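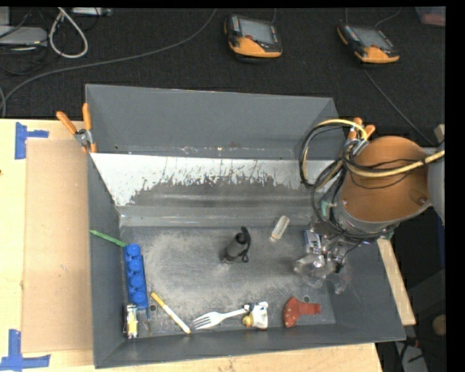 August. Started at 8 with the Nouri fingers back on, after two days of running the Plivbridge pair. Ferdinand Hauser wants a yes or no from me before he orders the next lot, and I would like to give him something better than a feeling.

Same bin and same set of objects for both, so the comparison is fair. The plan is 300 picks per gripper. The Plivbridge pair finished theirs last night. Today I got as far as 13 with the Nouri before the first stop, which was a cable catching when the wrist turned, and I lost half an hour to that. Retied it and carried on.

The fork is still the worst of the lot. It lies so low that the tips have to touch the floor of the bin to get under it, and the floor is showing it – pale scuffs all over the middle. The sloped panel at the back is worse, with the white gone in patches along the lower half. I asked Siltwood for a price on a new panel and they haven't replied.

The bottle thing with the strap went better than I expected. If the fingers take the body, the strap just hangs. If they take the strap first, the whole thing swings and the arm puts it down in the wrong place. The Plivbridge fingers did this more often, I think, but I need to look at the log before I write that to Ferdinand.

Clear fingers are a nuisance for the camera. They pick up every bright reflection, and the depth reading near the tips jumps about. Tried a lower exposure in the afternoon and it helped with the fingers but lost the green pen. Put it back. Will ask Braluvitz whether they can do the same shape in a matt finish.

The log stands at 1,339 lines, most of them from the Plivbridge runs. Copied it to the other disk before leaving. Tomorrow: check the clamps, finish the Nouri picks, then ring Ferdinand.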